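Working safely with two-armed robots in a kitchen setting
Handout 4: House rules and good practice for the teaching kitchen

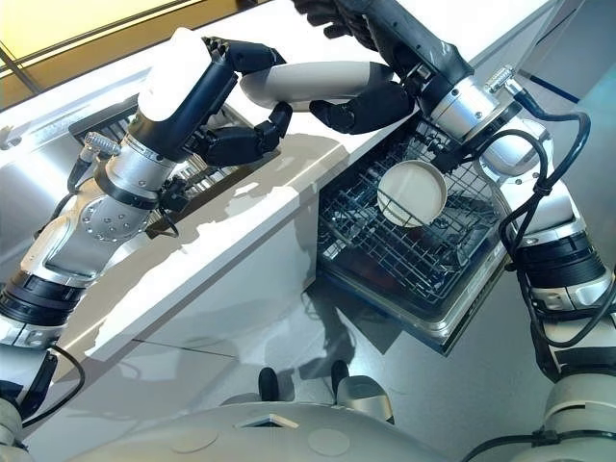
Fig. 4.1. Two-handed hold on an oval dish over the counter, dishwasher open with the lower rack pulled out.

Course tutor: Matilde Esteves. Bench supervisor: Neville Bloxham.
Issued 6 Sep 2019. Replaces the earlier sheet, which should be thrown away.

Read this before your first bench session. You will be asked to sign the sheet on the kitchen door to say you have done so. The rules apply to students, staff and visitors alike.

1. What this handout covers

Handouts 2 and 3 dealt with the general standards. ISO 12100 sets out how to carry out a risk assessment and in what order to reduce risk: first by design, then by guards and protective devices, then by information for the user. ISO 10218 deals with industrial robots, and ISO/TS 15066 adds guidance for people and robots sharing a space. ISO 13482 covers personal care robots. None of them was written with a dishwasher in mind, so part of the work is deciding which clauses help and writing down why.

The rules below are our own. Where they are stricter than a standard, follow the rules.

2. Terms used

Reach: everywhere the arms, hands and anything held in them can get to. A plate held at arm's length makes the reach bigger. Students often leave this out of their drawings.

Clear zone: the reach plus 300 mm on every side. It is marked on the floor with tape. Nobody stands in it while the arms are powered.

Operator: the person in control of the robot. There is only ever one.

Spotter: the person holding the stop button. The spotter does no other job, and does not take notes or hold a phone.

3. Before power on

Walk the clear zone. Look at the floor as well as the worktop. An open dishwasher door sits low and is easy to forget when you are watching the hands.

Check the cables on both arms from the hand back to the shoulder. Each outside cable needs enough slack for the wrist to turn fully, but must not hang in a loop that could catch on a rack, a tap or a drawer handle. Look at the cable ties as well. If one is missing, tell Neville and do not replace it yourself with tape.

Press the stop button and reset it. Do this at every session, even if the group before you has just done it.

Set the speed limit. For taught moves with no person near, the limit at the hand is 300 mm per second. For a move that has not been run before, it is 100 mm per second. Raising either limit needs a signature from Joaquim Barreto.

4. The dishwasher

The machine must be switched off at the wall during all loading and unloading work. Running a wash is a separate exercise with its own sheet.

Decide the state of the door and racks before you start and write it in the log. If the lower rack is out at the beginning of a trial, it stays out until the end, unless moving it is part of the task. People tend to push a rack in with a foot. Don't.

No knives, skewers or graters go in the rack during robot sessions. Plates and dishes only until you have passed the second bench check.

The door must not be used as a rest for an arm, powered or not.

5. Holding and moving dishes

Wide or awkward items should be held in both hands, as in Fig. 4.1. A two-handed hold shares the load, but it also joins the arms together through the dish. If one arm stops and the other keeps going, the dish is twisted or pulled out of the grip. For that reason the two arms must be on the same stop circuit. Test it with the foam block before using crockery.

Plan the path so that the dish travels over the counter for as long as possible and crosses the gap to the rack last. A drop over the worktop is a short one.

The load limit is 800 g for both hands together. Weigh the item on the kitchen scales and enter the figure in the log. Do not rely on the number in the maker's leaflet, whether the item is from Butetti or anyone else.

Chipped or cracked items go in the lidded bin, even if the chip is small.

6. Light and shadow

Strong daylight on a pale worktop can wash out the surface in the camera view and throw hard shadows of the hands across it. Both can upset the software that finds the edge of a plate. Note the state of the blinds in your log. If results change during a session, look at the light before you change any settings.

7. If something goes wrong

The spotter stops the robot first and talks afterwards. There is no penalty for a stop that was not needed.

After a stop, leave the arms where they are. If a dish is still held, put the padded tray under it before anyone releases the grip. Then wait for the supervisor.

Broken crockery is swept up with power off at the main switch – not just with the stop button pressed. Check the finger joints for chips of glaze before the next run.

Any contact between a robot and a person is reported the same day, however light. Forms are in the red folder. Send them to Zulmira Bastos.

8. The log

Each entry needs the names of operator and spotter, the speed limit, the item and its weight, the state of the door and racks, and every stop with the reason for it. Write in pen. Cross out mistakes with a single line so the old entry can still be read. Logs are kept until the end of December and then go to Custódio Henriques for the course file.

9. Work for next time

Draw the clear zone for a robot standing at a counter with an open dishwasher to one side. Show the reach with empty hands and with an oval dish held in both. Then list the hazards you find, following the steps in ISO 12100, and say which could be removed by moving the furniture. Two pages at most, handed in at the bench.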